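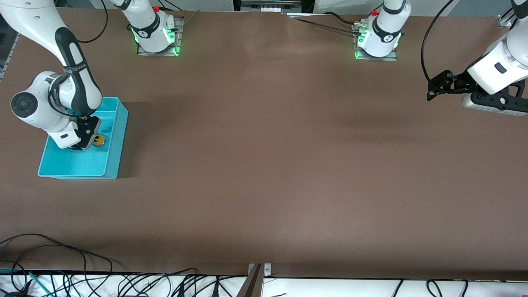
Table and storage bin check, Handstead
Date: Jan 28, 2018
Checked by: Jolanta Baran
Form 3623

Tabletop surface — OK. Matte, reddish brown, faint lighter streaks. Cosmetic only, no action.
Bin, teal, open top — OK. Rim has no sharp edges by hand check.
Bin contents — one small yellow item on the floor of the bin. Return to shelf 2 at close.
Cables at far edge — comment. Check clearance again in June.
Table load label — missing. Replacement ordered from Zilska.
Legs and leveling feet — OK, retightened.

Reviewed: Felicja Kołodziej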